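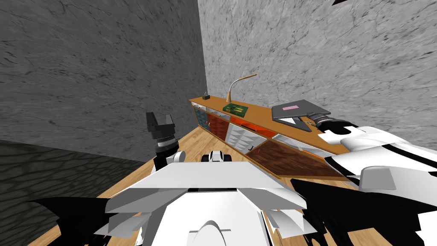
Readers wanted for local history recordings

Tradach is looking for 20 adults to read aloud letters sent to and from the village of Unmont. The recordings will go into a free sound archive, which opens in November.

You don't need acting experience. We want ordinary voices, and regional accents are welcome. You should be over 18 and comfortable reading English from a printed page.

Each reader does 3 sessions at our rooms in Stilier Street. Tea and a light lunch are provided, and we refund bus and train fares.

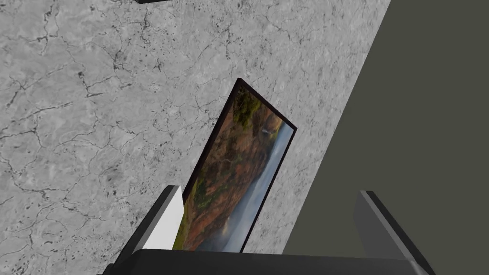
One of last year's readers wrote to us afterwards that the old spellings had worried her at first, but by the second letter she had stopped noticing them. Another asked for the letters a week early, so we now post them to everyone.

The longest letter is 1303 words and most are under 800. You may stop and start again as often as you like.

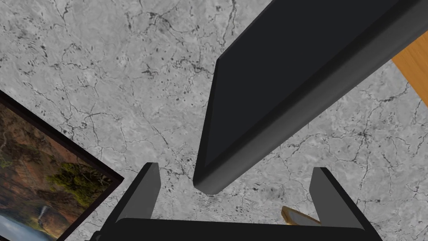
Readers keep a copy of their own recordings and can withdraw them at any time before the archive opens.

To apply, send a short note about yourself to Reader Places, Tradach, Değirmenci House, Stilier Street, by April 7, 2024. Please say if you need large print or step-free access.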